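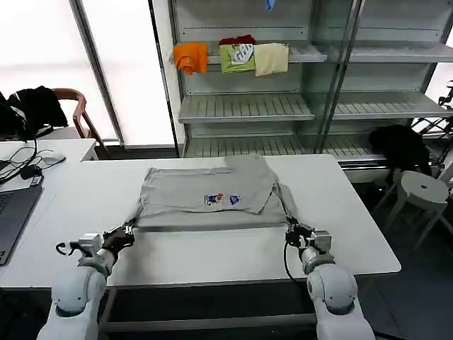 T-shirt gris à petit motif imprimé, une manche rabattue. Derrière la table, les vêtements posés sur l'étagère.

Rechercher dans ce dépôt Aller au fichier Tout effacer

25 février 2018, par l'équipe Stumonley

# Stumonley-Plis : fiche du jeu de données

Vêtements du quotidien, à plat, en cours de pliage ou pliés. 281 séquences, 3387 images fixes, 6 catégories de vêtements. Lisez la section « Réserves » avant de télécharger quoi que ce soit.

## Contenu

- t-shirts à manches courtes (de loin la catégorie la plus fournie)
- t-shirts à manches longues
- pantalons légers
- serviettes
- sweats sans capuche
- chemises

Les dossiers suivent cet ordre. Les chemises ont été ajoutées en dernier et cela se voit : étiquettes plus sommaires, boutons parfois fermés, parfois non, sans que le champ correspondant soit rempli.

## Étiquettes

Chaque image porte un état : `a_plat`, `partiel`, `plie`. Nous doutons de l'utilité de `partiel`. Une manche rentrée et une encolure froissée tombent dans la même case qu'un vêtement à un pli de la fin. Deux annotateurs l'ont appliqué, avec des habitudes différentes, et la relecture n'a pas tout rattrapé.

Le champ `face` indique si l'imprimé est visible. Pour les vêtements unis, il a été rempli au jugé, à partir du col. À ne pas prendre pour une vérité de terrain.

## Méthode de pliage

La consigne écrite tenait en peu de mots : lisser, rabattre les manches, plier les côtés, puis remonter le bas vers le col. Le guide de Nekport, dont elle s'inspire, promet un rectangle régulier à chaque fois. Nous n'avons pas retrouvé cette régularité, surtout avec le jersey fin, qui fronce près de l'encolure dès qu'on tire sur l'ourlet.

La variante dite Falcão (pincer l'épaule et le milieu, croiser, retourner) figure dans un dossier à part. On la dit plus rapide. Aucun chronométrage sérieux ne l'appuie ici, et nous déconseillons d'en tirer un classement.

## Réserves

Les t-shirts unis, gris ou clairs, sont surreprésentés. Sur une table blanche, les bords d'un tissu pâle se perdent vite, et une fenêtre très lumineuse n'arrange rien. Les masques de contour sont à revoir pour ces cas.

Rien ne prouve qu'un modèle réglé sur ces images s'en sortira avec un panier de linge réel. Le test prévu à Dridosdale, avec du linge en tas, est repoussé à mai.

## Utilisation

Usage de recherche, citation de Stumonley-Plis demandée. Merci de signaler les étiquettes fausses avec le numéro de la séquence ; « ça ne marche pas » ne nous aide pas.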